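Accueil | Au ponton | Chantiers | Régates | Opinions | Petites annonces

Opinions

Laissez-nous nos bateaux lents

Par Timothée Chauvin

Imprimer cet article | Envoyer par e-mail

Lundi 9 mars

Je vais me faire des ennemis au club, tant pis. J'ai passé une bonne partie de l'hiver à écouter des gens très bien m'expliquer que mon bateau était fini. Pas abîmé, non, fini : dépassé, bon pour décorer un rond-point à l'entrée d'une station balnéaire. C'est un Urnside, un petit croiseur à quille longue, avec une barre franche qui vous scie le bras dès que ça souffle un peu et un cockpit où l'on tient à quatre si l'on s'aime bien. Il ne vole pas, il ne plane pas, et quand il accélère il faut regarder le sillage pour s'en rendre compte.

Or voilà, il paraît que désormais tout doit voler. En janvier, je suis allé à la présentation du nouveau Jarkholm, le monotype à foils que notre ligue voudrait adopter pour la série reine de l'été. Belle salle, beau film, musique de fin du monde. Alvar Isaksson, qui l'a mis au point, est un type charmant (il m'a resservi du café deux fois, je ne peux pas en dire du mal) et il parle de ses plans porteurs avec des yeux d'enfant. Jusqu'à 19 nœuds dans une brise où, moi, je me demande encore si je vais sortir le génois. C'est prodigieux, je l'écris sans ironie. J'ai fait un tour à bord, j'ai hurlé de joie et perdu ma casquette !

Mais de là à en faire la seule série qui compte ? À supprimer le départ des croiseurs le samedi matin pour dégager le plan d'eau ? Parce que c'est ça, le projet, quand on lit jusqu'au bout la petite note envoyée par la ligue. Les bateaux comme le mien partiraient à midi, c'est-à-dire, chez nous, à l'heure exacte où le vent tombe. Merci bien.

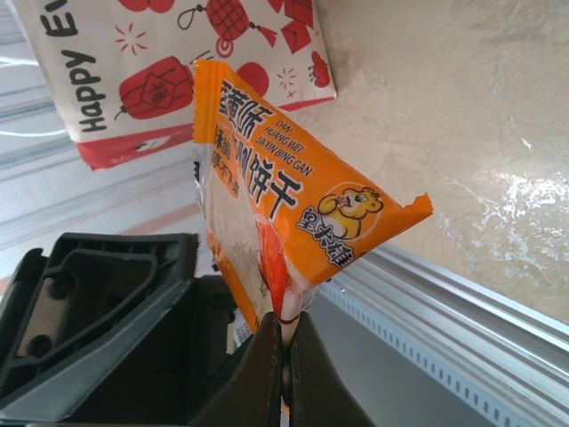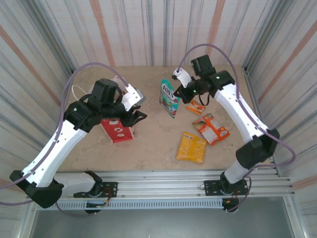
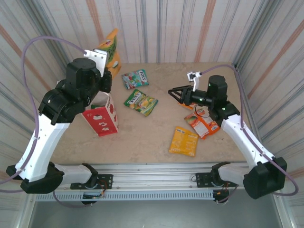
Un biscuit en sachet orange, tenu dans une pince, sur la première vue ; des paquets sur la table, entre les deux bras, sur les deux autres.

Je reviens à mon histoire de départ. Detlef Lammers, avec qui je navigue depuis que j'ai le droit de tenir une écoute, me dit que je confonds la voile et ma jeunesse. Il a peut-être raison, il a souvent raison, c'est pénible. Seulement, quand je regarde qui vient sur l'eau le samedi, je vois des familles, des retraités, des étudiants qui ont racheté une coque à plusieurs et qui la rafistolent avec ce qu'ils trouvent. Combien d'entre eux auront un jour les moyens d'un engin en carbone qu'il faut mettre à l'eau à la grue, ranger sous housse chauffée et faire réviser chez Wendt à chaque intersaison ? L'an dernier, nous étions 90 bateaux inscrits à la Coupe de Skendden. Comptez les foilers là-dedans : deux. Et l'un des deux n'a pas pris le départ, une algue dans je ne sais quelle charnière.

On me répond que la vitesse attire les jeunes. Certains, oui, sûrement. Ma nièce a essayé, elle a adoré, et le dimanche suivant elle est revenue sur l'Urnside parce qu'on pouvait y discuter et manger un sandwich. La lenteur, sur l'eau, on y apprend des choses : voir arriver une risée, sentir que la grand-voile est trop bordée avant que le bateau se couche, rater une bouée de loin et avoir tout le temps d'y penser. J'ai appris à régler un spi dans un air si mou que les mouches nous doublaient. Je ne suis pas certain qu'on apprenne cela avec un casque sur les oreilles et un écran au poignet.

Et puis il y a le bruit ! Un foiler lancé, ça siffle, une note aiguë qui passe et repasse devant la plage, et les riverains commencent à écrire. J'en connais qui n'avaient jamais ouvert la bouche sur les régates et qui, cet été, vont demander qu'on les déplace toutes, les lentes comme les rapides.

Je ne demande pas qu'on interdise quoi que ce soit. Qu'Alvar Isaksson construise, qu'il vende, qu'il batte des records, j'irai l'applaudir depuis mon cockpit. Je demande qu'on nous rende le départ du samedi matin, et que la ligue en parle avec nous avant d'imprimer le calendrier. La réunion est ouverte à tous les licenciés. Venez, même en bottes.

Commentaires

Marlene Vogler
Tout à fait d'accord pour midi, c'est absurde. Par contre pour la barre franche qui scie le bras, il faut revoir ton réglage, Timothée, l'Urnside est très doux quand le mât est à sa place.

Piyumi Sheikh
Je cours sur foiler et je n'ai aucune envie de chasser les croiseurs. On pourrait alterner une semaine sur deux, non ? Le matin nous arrange moins que vous ne croyez, il y a rarement assez d'air pour décoller.

Detlef L.
Je n'ai jamais dit « jeunesse ». J'ai dit « nostalgie ». Et tu me dois toujours une manille.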